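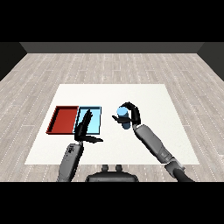 Red tray and blue tray, side by side.

Game Night Storage Tips: What Is Worth Your Time
Posted 8/24/20

Every list of board game storage tips says the same things, and I have my doubts about most of them. I own too many games, they live in a hall closet, and since June I have been trying the popular advice one piece at a time. Some of it holds up.

Rubber bands around the box
Skip these. They dry out, snap, and leave a dent in the lid. If a box must stand on end, use a wide elastic strap or a strip of cloth tied flat. Better still, lay the box down. I was told that games "breathe" better upright, and I would like to see a box that breathes.

Zip bags for everything
Fine for dice, pawns and wooden bits. Not so good for cards, which slide around and get bent corners. Push the air out before you close the bag or the lid will never sit flat again. The bags from the craft store cost more than sandwich bags and hold the same dice.

Jigsaw puzzles
A 1000 piece puzzle fits in a gallon bag with room to spare. A 3000 piece one does not, whatever the forums say, so split it by color before you pack it away. Cut the picture off the old box and put it in the bag too. I saved the boxes from two Lerier puzzles for years and all they did was fill a shelf. 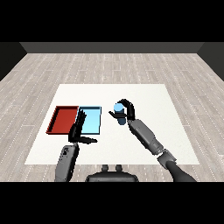 Silica packets are another favorite. In a dry closet they do nothing that I can see. In a basement they might help for a while, but a packet that came out of a shoe box has probably soaked up all it is going to. Move the games upstairs if you can. If you can't, keep them off the floor and away from the outside wall.

Sleeving cards
This is where the money goes. A deck that gets shuffled every week may be worth it. A party game you play twice a year is not. Check the card size with a ruler first – "standard" means at least three different things. I bought sleeves for Ulledby going by the chart on a seller's page and every one was too narrow.

Cleaning
Plastic pieces: warm water, a drop of dish soap, dry on a towel overnight. Boards: a barely damp cloth, then a dry one. Please don't use baby wipes on cards. The tip is everywhere and it left the backs of my Casatwood deck sticky.

Shelves
The Iyengar shelf plans that get passed around call for openings 32 inches wide. Mine sagged in the middle under big boxes. I added a center support and it has stayed flat so far – ask me again next year.

Missing pieces
Write the piece count inside the lid in pencil. Takes a minute, and it is the one tip on this page I would push on anybody.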